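Torkeck Cable Labels: Frequently Asked Questions

Ordering

What is the minimum order?
One sheet for stock labels. Custom-printed labels have a minimum of 500 pieces per layout. A layout is one combination of size, material and print color. Serial numbers can change within a layout without adding to the cost.

Can I mix sizes on one order?
Stock sizes can be mixed freely. Custom sizes are cut from separate dies and are billed as separate layouts.

Is there a printed catalog?
The printed catalog was dropped in May. The part number list on the Downloads page replaces it. Old part numbers that start with T are still accepted at checkout and convert to the new format automatically.

Materials

What is the difference between Bristus and Tulau stock?
Bristus is a self-laminating vinyl. The printed area is white and the tail is clear. The tail wraps over the print and protects it from rubbing. Use it for round cables and for any label that will be handled.

Tulau is a flat polyester with a permanent adhesive. It is made for housings, panels, shelves and other flat surfaces. It does not bend well and will lift if wrapped around a thin cable.

Which one should I use on coated fabric sleeving?
Neither adhesive holds well on fabric. Use a tie-on flag, or label the cable itself where it comes out of the sleeve.

Will the adhesive leave residue?
Bristus sticks mainly to itself and leaves little residue on the jacket. Tulau will leave residue after the first day. Warm the label with a hair dryer on low, peel slowly from one corner, and clean the surface with isopropyl alcohol. Test the alcohol on a hidden spot first when the surface is painted.

Sizing and placement

How do I choose a size for round cable?
Measure the outside diameter and multiply by 3.14 to get the circumference. The clear tail must be at least as long as the circumference, plus the height of the printed area. If a cable falls between two sizes, take the larger one.

Where should the label go?
Put one label at each end of the cable, 2 inches from the back of the connector. Any closer and the label tends to catch when the connector is pulled. On runs that pass through a wall or a raised floor, add a third label on the near side of the opening. At a desk or bench, where several cables share one path, label both ends before bundling.
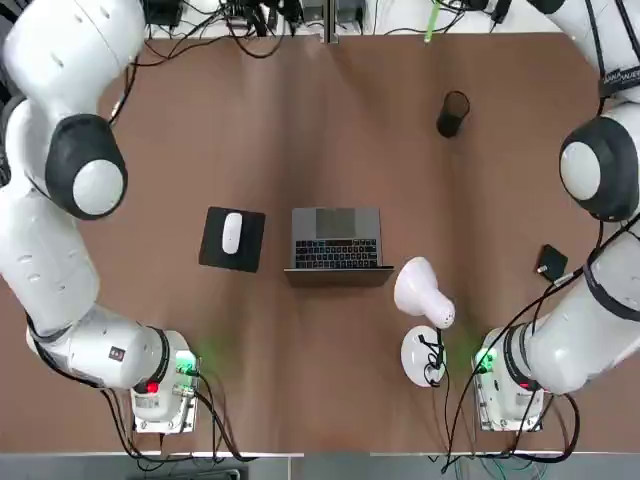 Should text run along the cable or around it?
Along the cable for anything longer than four characters. Text that runs around a thin cable cannot be read from one side.

Printing

Which printers can I use?
Sheets are made for laser printers. Inkjet ink does not bond to either material and will smear. Thermal transfer rolls are sold separately and need a resin ribbon. Wax ribbon prints cleanly at first but scratches off.

My text is drifting down the page. What is wrong?
The print dialog is probably scaling the page. Set scaling to 100 percent or "actual size" and turn off "fit to page." If the drift remains, feed sheets through the manual tray and print a test on plain paper.

Can I import a list from a spreadsheet?
Yes. Save it as a CSV file with one label per row and no header row. The template tool accepts up to 2000 rows per file. Split longer lists. Leading zeros are lost if the column is formatted as a number, so format it as text before saving.

What does error 1349 mean?
The file contains a character that is not in the selected font. Curly quotes and degree signs are the usual cause. Replace them, or switch the layout to the Ebrahimi font set, which includes both.

Storage and returns

How long do unused sheets keep?
Two years in the original bag, stored flat and out of sunlight.

Can I return opened packs?
Stock labels can be returned if at least one full inner pack is sealed. Custom labels cannot be returned unless they were misprinted. Send a photo of the misprint and the order number to Enikő Hegedűs in customer service through the contact form.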